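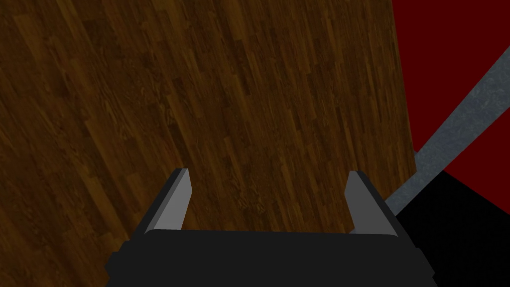

Account safety inspection, public pages of Councilor Darcy Cloutier, Lavoie district, Tavuneck. This checklist covers the official page, the campaign page (dormant) and the personal profile, which is treated as public for inspection purposes. The scope was widened in September after the personal profile was used to answer a family matter and the answer was picked up by the Lomine entertainment blog. Media settings are included as well as text. For video and portrait posts, the background is inspected along with the speaker, and a window with a street view fails item 3.2.

Inspected by: Trevor Nguyen, digital compliance
Revision: 4
Ratings: P = pass, F = fail, C = pass with comment, N/A = not applicable

1. Access and credentials

1.1 Page roles match the current staff list. F
Comment: Two former campaign staff still hold editor rights on the campaign page. One of the two logged in during the inspection period. No post resulted. Remove both.

1.2 Two-step login active on every administrator profile. C
Comment: Active on four of five. The fifth uses text message codes sent to a shared office phone. Acceptable until the phone contract ends, then move to an app.

1.3 Recovery email is not a personal address. F
Comment: Still set to the councilor's home address, the same one printed on the old yard sale flyer. Repeat finding from revision 3.

1.4 Posting devices lock within two minutes. P

1.5 Third-party apps reviewed. C
Comment: Urero (comment filter) is authorized with full posting rights. It needs read and hide only. Rights to be reduced when the token is renewed.

2. Posts and replies

2.1 Every post on the official page has a second reader. C
Comment: Followed for scheduled posts. Not followed for replies. The written procedure says "content" and staff read this as posts only. Wording changed in this revision to "posts, replies, captions and shared items."

2.2 Hold period applied to posts about a named private person. F
Comment: The hold is four hours. The post concerning the councilor's former spouse went out 11 minutes after the draft was saved. It was edited twice and then deleted. Screenshots were already in circulation, and deletion had no measurable effect on reach.

2.3 No mention of housing, income or custody details of any relative. F
Comment: See 2.2. The first version of the post gave the type of building and the monthly rent. Neither detail was in the public record. The second version dropped the rent and kept the building.

2.4 No image of a minor without consent from both parents. P
Comment: One birthday album from before the term was found set to "friends of friends." Changed to private on request.

2.5 Corrections posted in the same place as the original. C
Comment: The statement was posted on the official page. The original was on the personal profile. Readers of one do not necessarily read the other. Cross-post next time, with the same wording in both places.

2.6 Deleted posts archived before deletion. P
Comment: Archive copy complete, including edit history. Councilor Cloutier asked whether the archive could be limited to the final version. It cannot. The retention rule covers all versions.

3. Photo, video and live sessions

3.1 Location tags off by default. P

3.2 Background free of street views, mail, school items and screens. C
Comment: Eleven clips checked. One shows an envelope on a counter, legible when paused. Replaced with a trimmed version.

3.3 Live sessions have a moderator other than the speaker. F
Comment: The 10:40 p.m. session had none. The speaker read comments aloud and replied to them in order of arrival, including two that named the former spouse's employer.

3.4 Live sessions end by 9 p.m. F
Comment: See 3.3. This limit is advisory. I recommend making it mandatory for both profiles.

3.5 Captions checked by a person. C
Comment: Automatic captions rendered one surname as an insult. Corrected on the same day. 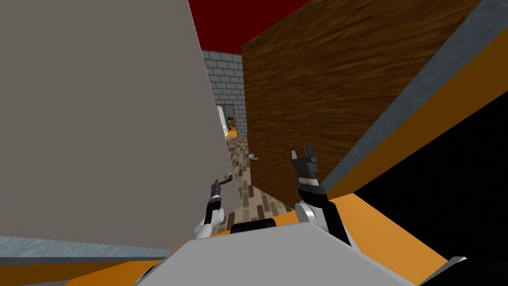
4. Comment handling

4.1 Comment volume logged by post. P
Comment: 3,652 comments logged for the inspection period, all three profiles combined. Of these, 1,037 were on the deleted post and its statement.

4.2 Hidden comments reviewed against the written standard. C
Comment: Urero hid 593. A sample of 200 was read by hand. Most were hidden correctly. A smaller group contained plain criticism of the councilor with no abusive term and should be restored. The filter list included the word "shame," which explains nearly all of the errors. Word removed.

4.3 No blocking of constituents for opinion alone. F
Comment: Three profiles blocked from the official page with no reason entered. Unblock or document. Blocks on the personal profile are a legal question and have been passed to the town attorney.

4.4 Threats escalated the same day. P
Comment: Two cases, both passed to the police contact with links and time stamps.

4.5 Staff do not argue from personal profiles. C
Comment: One staff member posted six replies under the Lomine article using a real name and no job title. Reminder issued. The policy asks for disclosure or silence, and either one would have been acceptable.

4.6 Posts from relatives not solicited, drafted or boosted. P
Comment: A cousin's post defending the councilor was shared widely. No office involvement found.

5. Press contact

5.1 One named contact for questions about personal matters. F
Comment: Reporters received answers from three people in one afternoon. The answers did not conflict, but one was longer than the agreed statement by four sentences. Trevor Nguyen to act as contact until a name is approved.

5.2 Holding statement on file. C
Comment: On file, undated, still refers to the previous office number.

5.3 Requests for removal sent in writing. P

Actions and due points

Before the next scheduled post: 1.1, 1.3, 4.3.
Before the next live session: 3.3, 3.4.
At token renewal: 1.5.
Open, owner not assigned: 5.1, 5.2.

Remarks by account owner (D. Cloutier)

Items 2.2 and 2.3 accepted. Item 3.4 not accepted as mandatory, as many residents work second shift and are only online late. I would agree to 10 p.m. with a moderator present. Item 1.3 will be done this week.

Inspector's reply: 10 p.m. with a moderator is acceptable for the official page. The personal profile stays at 9 p.m. until 2.2 has passed in two consecutive inspections. Item 1.3 stays rated F until the change is confirmed by a test recovery.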